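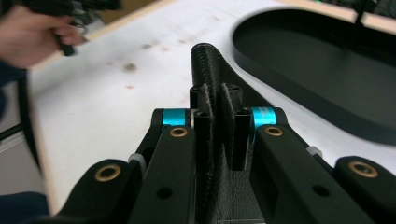
Is it a toy, a tool or a pet? A reader named Sesness sent us that question about the Plekine gripper kit, and added that if the answer was "pet," there would need to be a talk with the cat first.

It is a tool. You hold it in your hand, you squeeze, and the arms close on whatever is between them. You let go and they open again. It will not fetch, and it will not clean your room. Sorry.

So why would anyone want one? You already have hands, and they came free.

The answer is that robots don't. A robot that wants to pick up a sock has to be shown how, over and over, by somebody patient. One way to do the showing is to pick things up yourself, using the same kind of gripper the robot will have. Your fingers are far too clever to be good teachers. They bend in all sorts of places and feel everything they touch. A gripper is clumsy in the same way a robot is clumsy, so the robot can copy what it does.

How do the arms work?

Each side of the gripper is made of long, stiff bars called links. The links are joined at pivots, which are spots where two parts can turn, like your elbow. In some of the pivot holes you'll find a little ring of brass. It's called a bushing, and its job is to let things turn smoothly and take the rubbing, so the arm around it doesn't wear away. Bushings lead dull lives and never complain.

When one link moves, it pushes the next one, and that one pushes the next. Engineers call this a linkage. You have met linkages before, on folding umbrellas and on the kind of desk lamp that droops in the middle of your homework.

What's in the box?

The kit has 185 parts. The instruction book says a beginner can build it in one afternoon. We would like to meet this beginner. Ours took two afternoons and a snack -- and one of the spacers rolled under the fridge, where it may still live.

Is it any good?

Mostly, yes. Boxy things with flat sides are the easiest to grab. Grapes are hard. A wet bar of soap is a disaster, and you should try it at once, over the sink.

The collars were stiff to push on, and the book calls this step "simple" -- a word it uses a lot. Ask a grown-up with strong thumbs. The kit costs 200 dollars, so you may need a grown-up for that part too.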